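Chapter 4
Counting Colorings Up to Symmetry

Before you start: you need group actions from Chapter 2 and the orbit-stabilizer theorem from Chapter 3. Permutations written as products of disjoint cycles. Nothing else. If cycle notation is rusty, go back and do the Kernon drills first, they take ten minutes.

4.0 What this chapter is for

Simple question. You have a finite set of places, a finite supply of colors, and a group that moves the places around. Two colorings count as the same if some group element carries one to the other. How many are really different?

Counting all colorings is easy: n places and k colors gives k to the n. Counting them up to symmetry is harder, and plain division almost never works. Take the four corners of a square, two colors, rotations only. Sixteen colorings, four rotations, and sixteen over four is four. Wrong. The right answer is six. The all-red square sits in an orbit by itself, so does the all-blue one, and dividing by four shortchanges both of them.

The fix is to average something. That is the whole chapter, more or less.

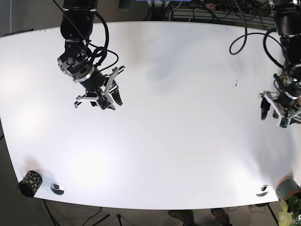
4.1 Orbits and fixed points, quickly

Let G be a finite group acting on a finite set X. For g in G write Fix(g) for the set of x in X with gx = x. For x in X write Stab(x) for the elements of G that leave x alone. Same information, looked at from two ends: count the pairs (g, x) with gx = x. Sum over g and you get the sizes of the Fix(g). Sum over x and you get the sizes of the stabilizers.

Now orbit-stabilizer. If x lies in an orbit of size m, then Stab(x) has size |G|/m. There are m such points in that orbit, each contributing |G|/m, so every orbit contributes exactly |G|. Hence

number of orbits = (1/|G|) times the sum over g in G of |Fix(g)|.

This is the orbit-counting theorem. Older books put a name on it, often the wrong one. We won't.

Check it on the square. Identity fixes all 16. The quarter turns fix 2 each. The half turn fixes 4. Total 24, divide by 4, get 6. Good.

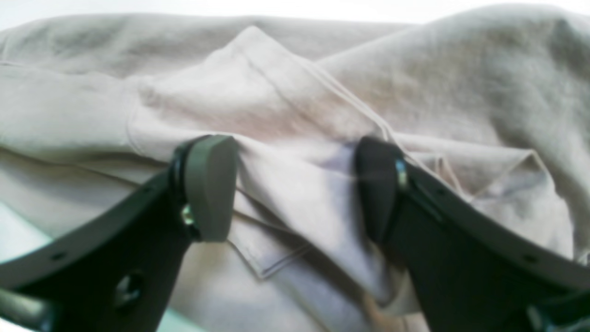 A coloring is fixed by g exactly when it is constant on every cycle of g. Say that to yourself twice, most of the exercises are this one sentence in disguise. So if g has c(g) cycles on the places (one-cycles included, people forget these) then g fixes k to the c(g) colorings. Think of the places as spots on a pale beige cloth like the one above, only spread flat: a symmetry carries spots to spots, and any spots in the same cycle have to be dyed the same. The bunched-up folds are no use to us, we want a nice square of cloth with its corners marked. Four corners, a half turn, two cycles, k squared colorings fixed.

4.2 A longer example: the Collado necklace

Six beads in a ring, k colors, rotations and reflections both allowed. The group is dihedral with 12 elements. Work down the list:

Identity: six cycles.
Two rotations by one step (either direction): one cycle each.
Two rotations by two steps: two cycles each.
Rotation by three steps: three cycles.
Three reflections through opposite beads: four cycles each.
Three reflections between beads: three cycles each.

Collect terms: one k^6, three k^4, four k^3, two k^2, two k. Divide by 12. With k = 2 that's 64 + 48 + 32 + 8 + 4 = 156, so 13 necklaces. Coefficients add to 12, as they must. Always check that, it catches teh most common slip.
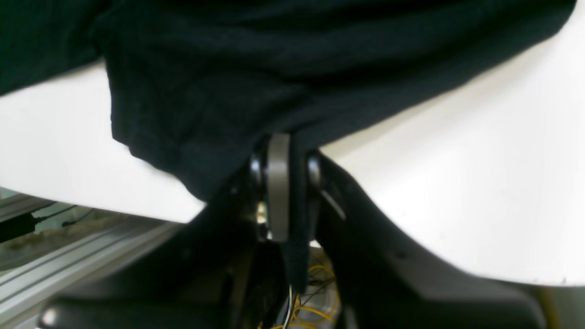 What happens when the group doesn't move everything? Suppose G acts on n places but really only shuffles m of them. Each of the other n − m places is its own cycle, for every g, so a factor of k^(n−m) comes out in front of the whole sum. Picture marks along the edge of a cloth like the dark one here, with its wavy hem and the one narrow tail drawn down to a point. Let a group permute the marks on the hem and leave a mark at the tip of the tail alone. Hem count, times k, done. We call this the Wakirel reduction in the exercises. Do it first, before listing cycle types, or you will write the same factor over and over.

4.3 Warm-up problems

1. Redo the square with k = 3. Rotations only.
2. Same, reflections allowed.
3. The Pornunow tile is an equilateral triangle with a place at each corner and one at the center. Count its k-colorings up to rotation. Use the reduction.
4. Seven beads in a ring, rotations only. Why does the answer come out so short? Does the same thing happen with 10 beads?
5. Find the smallest k for which the six-bead ring of 4.2 has more than 1,000 different colorings.
6. Show that if G is transitive on a set with more than one element then some g in G has no fixed points. Hint: what is the average of |Fix(g)|? What does the identity do to that average?

Problem 6 gets used in 4.5, so don't skip it. Next section: keeping track of how many times each color is used, which needs the cycle index.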